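Sorting Out the Shed Before Spring

14 February 2021

I finally started on the shed this month. It had reached the point where I bought a second set of drill bits from Komar because I couldn't find the first set, and then found the first set two days later under a bag of grass seed.

My rule is simple. Everything that measures goes together, everything that cuts goes together, and the rest goes on the back shelf until I have a better idea. Hard cases are worth keeping even after the original tool has died. They stack well and they keep the dust off.

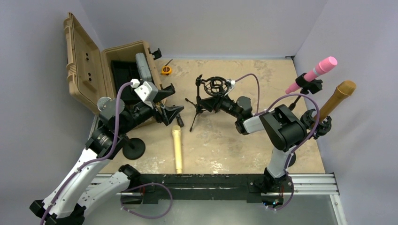 The back shelf is the real problem. I had 3 tins of the same Plallent wood stain on it, all opened, all half full. I poured two of them together and threw the third out because it had gone lumpy. There was also a box of hinges from the old kitchen – I have no plan for those, but they stay.

For screws I gave up on jars and ordered a small drawer unit from Clastonis. It cost more than I wanted to pay and the labels don't stick, so I wrote on the drawers with a paint pen.

Next job is the roof felt, which has lifted at one corner. I'll wait for a dry weekend, and I still need to borrow the long ladder.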